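4.3 Sorting and coiling loose cables

Work on a clear tabletop under normal room lighting. Thin black cables are hard to tell apart, so lay them out before coiling any of them. The Lukon tie pack and the Nillar label strips are needed for this section.

CAUTION: Disconnect every cable at the supply end before handling it. Do not pull on a cable to free a knot.

1. Place the cables on the tabletop with space between them.

2. Find both ends of each cable and turn the connectors so they can be read.

Black cables on a wood-grain tabletop

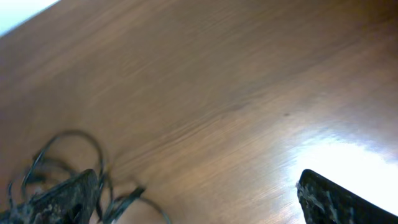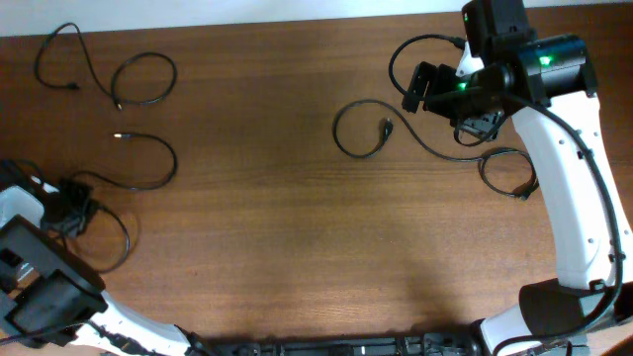
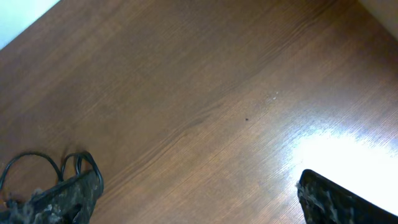

3. Open any tangle from the middle outward. Work a connector back through a loop only if it passes without force.

4. Measure the cable. Lengths up to 1000 mm take one tie; longer cables take two.

5. Coil the cable in even turns, following its natural bend. The finished coil must be no wider than 320 mm.

6. Fasten the tie 5 cm from the connector -- never over the connector itself.

7. Write the length on a label strip and attach it next to the tie.

NOTE: Wipe the tabletop with a dry cloth when finished. Grit picked up by a cable jacket can scratch a varnished surface.

NOTE: Cables with cracked jackets or bent pins go in the Gwynne reject tray. Record them on form 729.

Revised 31 May 2020, M. Ilie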